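Filed under: Home & Table, Little Projects

I have been itching to write about tables! My friend Jae-in Sun lent me her copy of a lovely old book about flower arranging back in July, and since then I haven't been able to walk past a bare bit of wood without wanting to put something on it.

So this post is all about cloths, vases and one small succulent, and how much difference they make to a big bright room.

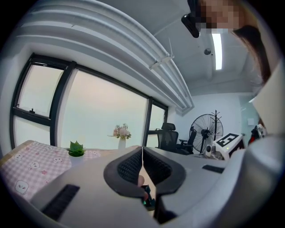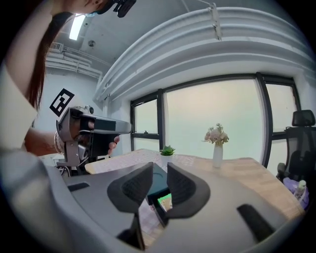 I'm a firm believer in starting with the cloth. A honey-coloured table is a gorgeous thing and I never want to hide all of it, so I like to cover one end and leave the rest showing – the wood warms everything up, and you still get the softness of the fabric. White with a small pink floral is my favourite for this. It's pretty without shouting, and it goes with nearly any plate you own (mine are a proper jumble).

Iron it first. I know, I know. I skipped it for years and then did it once before a birthday tea and couldn't believe how much better it looked. If you really can't face the ironing board, hang the cloth in the bathroom while you have a shower and smooth it with your hands afterwards.

Then flowers! Pale pink and cream together make me so happy. I buy mine from the stall in Danham, where a bunch was £2 the last time I went, and I usually get two bunches and mix them up with whatever green stuff is growing by the back gate. A tall vase needs more stems than you'd think, so be generous with the leaves. White china is lovely with soft colours, and I have a plain jug from the Borkness charity shop that does the same job when the good vase is in use.

The little succulent is the bit I get asked about most. I've got 16 of them at home now, which is getting silly, and the ones with fat green rosettes are the best for tables. They stay low, so you can see the person opposite, and they don't mind being moved about. A white pot keeps it simple. Water it the day before you want it out so you don't get drips on your clean cloth, and give the bottom of the pot a wipe too.

One thing I'd love to try next is a runner down the middle with three or four tiny pots along it. Jae-in thinks it will look like a garden centre – she may be right, but I'm doing it anyway. There's a fabric shop in Bakiston with a remnants basket, and I've spotted a faded green check in there that I keep thinking about.

If you've got a good way of getting candle wax out of cotton, please tell me in the comments. I've tried brown paper and a warm iron and there's still a mark the size of a penny.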